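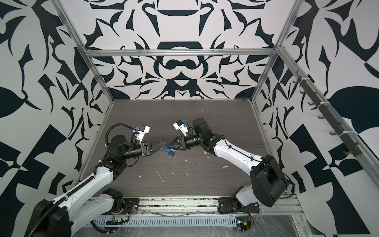 Submitted by Helge Boström, Tarkmont
Monday, May 31, 2021

Progress report to the Senier fund: collection of demonstrations for two-arm handling

Work in this period centred on recording demonstrations in which both arms take part in moving a single object. The learning system, Titia, is trained only on examples recorded by our own operators, and the quality of those examples remains our main concern.

Recording on the two-arm cell resumed in April after the wrist cameras had been set up again. By the end of the period 800 demonstrations had been accepted into the training set. Around 60 more were recorded and set aside, mostly where an operator paused for too long or where one gripper hid the object from both wrist cameras. Sayaka Honda reviews every recording before it is accepted, and her notes are stored with the data.

The tasks remain small in scale. Operators bring the two grippers together over the table and work with light objects, among them a small blue item with a white label and a tan wooden block. Passing an object from one gripper to the other is still the hardest step to record well. Operators differ in how they approach it: some hold the left arm still and bring the right arm to it, while others move both at once. We have kept both styles for now — the first trials of the trained system should show whether this helps or harms.

The walls of the cell carry a bold black-and-white pattern, and all accepted recordings were made against it. Yolanda Aguirre has asked that a further set be recorded against plain walls, so that the effect of the background can be measured. We propose 50 demonstrations for this purpose and request approval to use existing funds.

Two matters need attention. The tabletop is scuffed and collects small debris in the middle and towards the front, where most of the handling takes place; cleaning will be added to the start of each session. Cable routing along the arms will also be checked weekly.

Hatsue Fujimoto will lead the next round of recording. A request to Hayashi for spare gripper fingers is awaiting a reply, and the cost falls within the agreed budget.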